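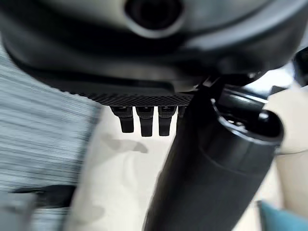
Figure 3. Wrist view during handling of an object, a black cylinder, close to the gripper.

2022-02-22
Skye Carnegie

4.2 Rules for contact in furnished rooms

The Bravudcombe protocol sets limits on what an arm may touch and how hard. It was written for bench work, where the surface is flat and each object has a known place. In the Purves trials we kept its 7 stop conditions and changed the wording of two. The first is the definition of a grasp. Under the old text a grasp began when the motor current passed a threshold. This works for a hard cylinder, but cloth gives way before the current rises, and the operator could not tell from the log when the item had been taken up. We now log a grasp from the close command and ask the operator to confirm it in the wrist view.

The second change is to the clearance rule. The protocol asks for a fixed gap between the fingers and anything that is not the target. In a room with soft coverings that gap can't be held, as the fingertips often have to press into the surface to get under an edge. We allow contact with fabric at reduced speed and keep the full gap for hard furniture, walls and people.
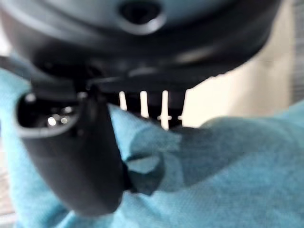 Soft items need a further rule on pull. A fold that is held in the fingers may be attached to much more cloth than the operator can see, and other objects may be resting on it. Operators were told to lift a short way, wait, and look at the wrist view before going on. If the far side of the cloth moved, they put it down and took a new hold. Rigid items were exempt from the wait – though two operators at Bambridge used it for every item and we did not stop them.

All episodes were recorded with the Pulex logger, 3231 in total. An episode in which a stop condition was met was kept and labeled, never deleted. We think this should be standard practice. A set with its stops removed gives a false picture of how often the rules are needed, and later users have no means of checking. Labels were reviewed in March by a person who had not run the arm, using the first 1000 episodes. Disagreements were settled by going back to the log, and 6 could not be settled and are marked as open in the release.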